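Drustum Revises Grading Sheet for Colored Stones

Jewelry lab Drustum has changed the report it issues with loose sapphires and spinels. From January, each sheet lists hue, tone and saturation on separate lines, where the old version gave a single color grade. Clarity is still judged at 10x magnification under a daylight-balanced lamp.

The new sheet was tested on 304 stones supplied by the cutting house Ogura. Each stone was graded twice, by different graders, with 14 days between sessions. Tone grades differed by more than one step in eight stones – all of them dark blue sapphires.

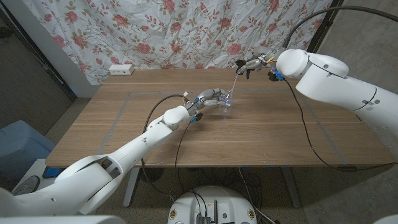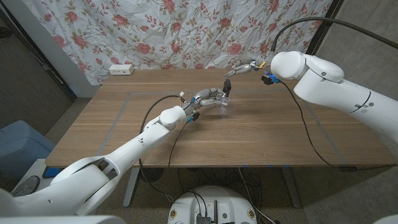 Will older reports still be accepted? Sheets issued under the previous format stay valid, and owners can have a stone regraded at the standard fee.

Retailer Prollska will show both formats side by side in its online listings until its current stock is sold. Skullside, which sells mostly unheated stones, has asked for the treatment line to be moved to the top of the page. Drustum has left it at the bottom for now – the layout will be reviewed after the first batch of reports has gone out. Weight is given in carats to two decimal places, as before.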